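Section 6: Bleeding your radiators with the Jindeck key

Now for the bit we love! Ten quiet minutes with the key can make a cold, gurgling radiator work properly again, and once you've done one you'll want to go round the whole house.

Before you start
Turn the heating off at the programmer and let every radiator cool. Have an old towel and a small bowl to hand.

CAUTION: Water inside a hot radiator can scald. Never open a bleed valve while the pump is running.

1. Find the bleed valve, a small square peg at the top corner of the radiator.
2. Push the key on fully. The Woleck adaptor (supplied) fits slotted valves.
3. Hold the towel under the valve and turn the key anticlockwise, a quarter turn at most. You should hear a hiss - lovely, that's the air coming out.
4. When a steady dribble of water appears, close the valve. Finger-tight plus a nudge is plenty.

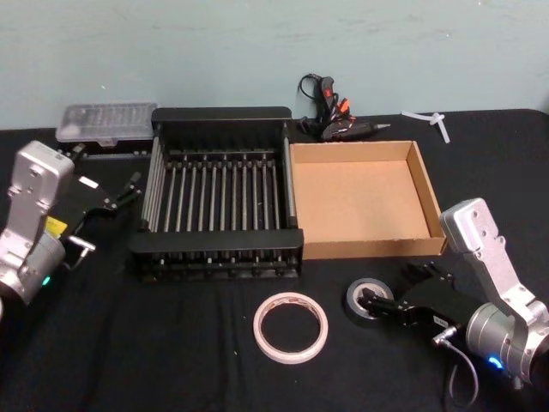 Tabletop with a black cloth, against a pale blue-grey wall.

5. Wipe the valve dry and move on to the next radiator. Start downstairs and finish upstairs.
6. Check the boiler pressure gauge. If it has dropped below the mark in your boiler handbook, top up as shown on page 34.

Note: If no air or water comes out, the valve may be blocked with paint. Don't force it! See page 77 for freeing a stuck valve.

Note: Repeat every July, well before the cold weather, and again whenever a radiator has been taken off the wall.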